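Chapter 4
Packaging and the Shelf Life of Food

After reading this chapter you should be able to:
explain why most foods are wrapped before sale
name the main causes of spoilage and say which of them a wrapper can slow down
describe the layers found in a typical flexible packet
compare the packaging needs of dry, fatty and moist foods

Key terms: barrier, laminate, headspace, rancidity, seal, water activity

4.1 The Skoltine biscuit trial

In December the Skoltine bakery changed the wrapper on its plain oat biscuit. The old wrapper was a film with a thin metal layer on the inside. The new one was a clear plastic film, chosen by the sales office so that shoppers could see the product. The recipe, the oven and the weight of the packet stayed the same.

Complaints began a few weeks later. Customers wrote that the biscuits were soft and that some had a stale, oily taste. Rajeshwari Shetty, the bakery's quality manager, took 400 packets from the warehouse and stored half of them in a cool dark room and half on a lit shelf. She opened 13 packets from each group every week and recorded moisture, smell and texture.

The packets on the lit shelf failed first. Light passed through the clear film and sped up the breakdown of the fats in the oats. The packets in the dark room kept their flavour for longer, but they too went soft, as the new film let in more water vapour than the old one. By January 2020 the bakery had gone back to its earlier wrapper, with a printed picture of the biscuit on the front.

Nothing in the trial involved harmful bacteria. The biscuits were safe to eat throughout. They were simply no longer pleasant, and for a dry food of this kind that is usually what sets the date on the packet.

4.2 What spoils food

Food changes from the moment it is harvested, baked or mixed. The changes fall into a few groups.

Microbial spoilage is caused by bacteria, yeasts and moulds. These need water, and foods with a low water activity, such as crackers, dried pasta and hard sweets, give them little chance to grow. Fresh meat, milk and soft fruit give them every chance.

Chemical spoilage includes rancidity, in which oxygen reacts with fats and produces unpleasant smells and flavours. Nuts, crisps and coffee are all affected. Light and warmth make the reaction faster.

Physical spoilage covers crushing, softening, drying out and the clumping of powders. A crisp that has taken up water from the air has suffered physical spoilage even though its chemistry has hardly altered.

Insects and rodents are a separate matter and are dealt with in Chapter 9.

4.3 Barriers

A barrier is any material that slows the passage of something unwanted. No single material does every job well. Paper is cheap and stiff and takes ink easily, but water vapour goes straight through it. Polyethylene keeps out water and melts at a fairly low temperature, so it can be sealed with heat, yet oxygen passes through it quite readily. Aluminium foil stops light, oxygen and water almost completely. Its weakness is folding. A very thin foil can develop pinholes along a crease, and each pinhole lets in a little air. 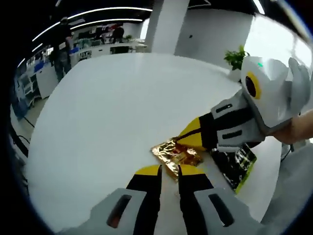 For this reason manufacturers bond several materials together. The result is called a laminate. A common arrangement has an outer layer that carries the print, a middle layer of foil or metal-coated film, and an inner layer that melts to form the seal. The Grerken coffee pouch studied in Section 4.6 is built this way.

The seal matters as much as the layers. A crumb or a smear of oil caught between the two faces will leave a channel, and air will travel along it however good the laminate may be.

Activity 4.1

Collect three empty food packets of different kinds. Rinse and dry them. Hold each one up to a lamp and note how much light comes through. Fold a corner firmly ten times, look at it against the lamp again, and record any change in your notebook. Allow 45 minutes for the whole activity, including the write-up.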